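The rulebook grew again

19 August 2021

Version 36 of our house rules went live this morning, which means I have now spent more of my life on the phrase "one clean grasp" than on any of the novels I claim to be writing.

For anyone new to this blog: I look after the collection guidelines at Kultier. People in ordinary homes pick things up with hand-held grippers, the grippers record it, and somewhere down the line a robot is supposed to learn to tidy a bedroom. My part is the document that says how the picking up should be done. It began as a single page. It is now long enough to have a table of contents, and the table of contents has had two complaints.

The trouble with writing rules for handling laundry is that everybody already knows how to handle laundry. Tell a grown adult to "approach the item at a moderate speed" and you get a look. I have had that look over video calls in three time zones. Then I watch the clips, and half the shirts are being snatched as if the bed were on fire, and the other half are being lowered into place like a sleeping baby.

So we have rules. The ones that survived into 36, more or less as written:

Both hands start outside the pile. If your gripper is already touching something when the recording begins, start over.

Close the fingers once. If you miss, open fully, back off, try again. Do not nibble.

The nibbling rule is mine and I'm proud of it. Joly, the outfit that audits our clips, wanted "avoid repeated partial closures." I held out for nibble. People remember nibble.

Never tidy the room first. This one causes the most grief, and I understand why. You are about to record your own bedroom for strangers, and every instinct you were raised with says to hide the socks. But a robot trained only on hotel rooms is going to have a nervous breakdown the first time it meets a teenager. Leave the pile alone. Leave the busy sheets on too. We had a long argument over patterned bedding, with one side saying it confused the clips and the other saying that it also confuses people looking for their keys, and the second side won.

Misses stay in. A clip where the thing slides off the bed is still a clip. In the November batch, contributors had quietly thrown out 70 recordings that we would happily have kept, because they thought failure was bad manners.

Then there's the question of when the second hand may join in. The Irach draft, which we inherited and which reads as though it was translated twice and then dropped, says the second hand should come in "upon need." Whose need? The old Nanance checklist went the other way and wanted a pause of 30 frames between the first grip and the second. I tried that at home with a pillowcase. I felt like a crane operator waiting for a permit.

What we settled on is plain enough. The first hand gets hold of the item, the second comes in from its own side, and neither crosses over the other. For anything fat and rounded, take the end nearest you and don't squash the middle.

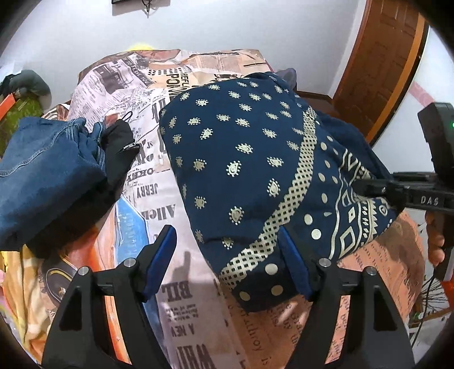
Filed under: Soft Goods, Two Hands

I like this grip. The fingers have the rounded end of the navy bundle between those blue pads, and the other gripper is angling in from the right, on its own side, as requested. Jeans on the left, a heap of yellow and orange in the corner, newspaper print all over the sheet. Rule three, honored in full.

The two-hands section still has a hole in it, and I know it. It says nothing on cables. Anyone who has worked with a wired gripper has dragged the wire across a blanket at least once and taken half the blanket along. My proposed wording is "mind the cable," and Joly has sent back 482 words on why that can't be audited. I have read more than I wanted to of them.

Version 37 will probably have a cable rule, then. It will also have to fix the page numbers, which restart in the middle of the chapter on towels.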